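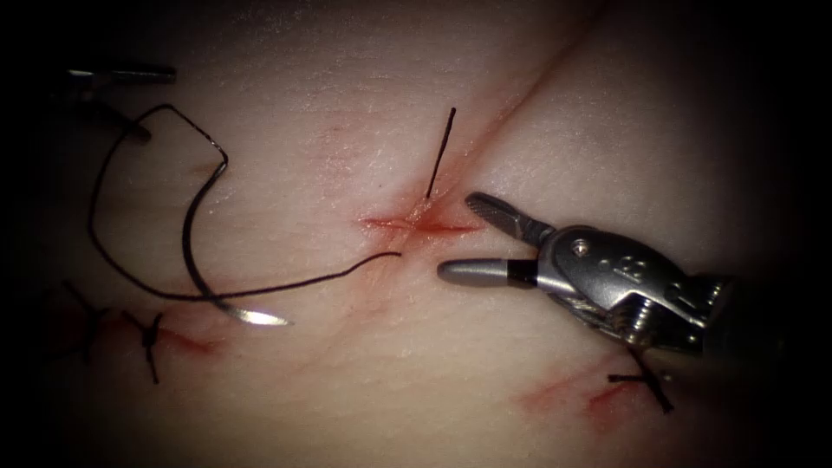 Practice pad: thread wraps the instrument instead of forming a knot

Posted Tuesday, July 5, 2022 in Suturing and Bench Practice

I am working through instrument ties on a synthetic tissue pad from Grilteck. Placing the needle is fine. The tie is the problem. When I wind the thread for the first throw, it slides back to the base of the jaws and tightens there, so nothing is left near the tips to pull through. Braided black thread, curved needle, 16 cm cut length. Lighting is a single center source and the edges of the pad are dark. Should I change the thread, the length or the technique?

Rozīte

Technique first, then length. Check where the thread sits before you pull the short end.
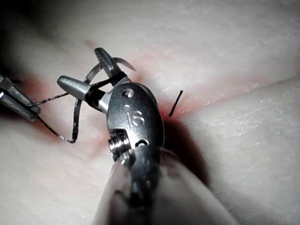 Wirmont

1. Keep the jaws closed while winding and open them only to take the short end.
2. Wind over the front third of the jaws. If the loop reaches the wrist joint, stop, back off the tension and unwind it. Pulling harder sets it.
3. Leave the short end short. A long one folds back and gets caught in the loop.
4. Lay the first throw flat across the incision, then reverse direction for the second. Tighten along the line of the thread, low to the pad — lifting tears the edge of the cut.
5. Park the needle on the pad, away from the cut, before tying. Holding it in the same jaws that take the wraps is asking for a snag.

Your length is workable for one or two ties. I would keep the same thread until the wraps behave, then compare. A finished tie should be compact and sit on the line of the wound, with the edges meeting under it.

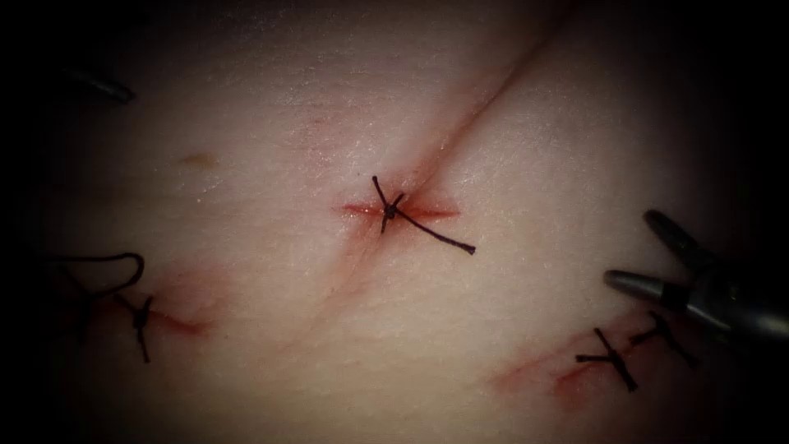
Nillolano disagrees on the knot position: on skin it belongs to one side of the cut, and a pad is the place to learn that. Slide it over before the last throw locks. Otherwise the steps above are fine. Also trim the tails evenly, as long ones get picked up by the next stitch.

Grilteck pads are too soft imo, try another one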